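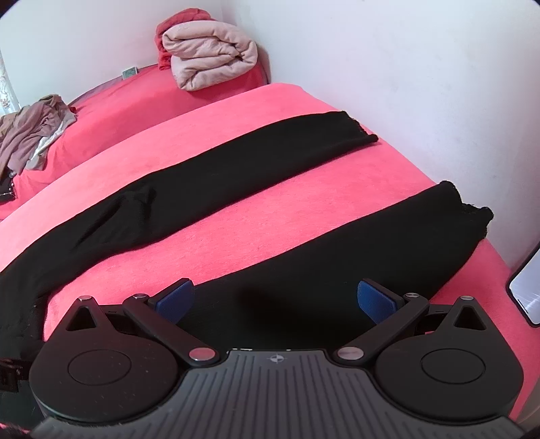
Fleece blanket shedding all over dark clothes, how do I stop it?

Posted in Laundry & Fabric Care, Thursday, November 15, 2018

Hi all! So I bought a Tivomard fleece blanket back in February (the bright kind, I wanted some color in the bedroom) and I love it, but anything black that touches it comes away covered in fuzz. Pants are the worst. I lay my clothes out on the bed the night before work and by morning I'm going at them with a tape roller, and the roller refills are getting expensive. I've washed the blanket maybe once a month, warm, with regular Plondska liquid and a dryer sheet. Is it just a cheap blanket or am I doing something wrong? I'd rather not go back to the old quilt, it weighs a ton.

hemlineandhaw
Drop the dryer sheet first. They leave a coating on fleece and in my house that made the fuzz cling worse. Wash the blanket by itself, cold, inside a big mesh bag if you have one, then tumble on low and empty the lint screen halfway through. Do that two or three times in a row and most of the loose stuff should be gone. Mine took 5 washes, but it was a really thick one — and it was red, so I got pink socks out of the deal too. Also wash your black pants inside out, and keep them away from towels. If the hems are knit or a little frayed, they'll grab lint like crazy, so go over those with a damp rubber glove. Works better than tape and you can use it forever.

old_porch_light
get a fabric shaver. I have the Foulkes one, does the job

sudsy825
I'd go easy with a shaver on fleece, I put a hole in a throw that way (my own fault, I was watching TV). The mesh bag idea is good though. One thing to add: half a cup of white vinegar in the rinse, no softener. I did this with a Stutex blanket my sister was about to throw out and it's on my couch now, cat and all. The cat hair is a whole other thread!

And maybe hang the pants on a chair?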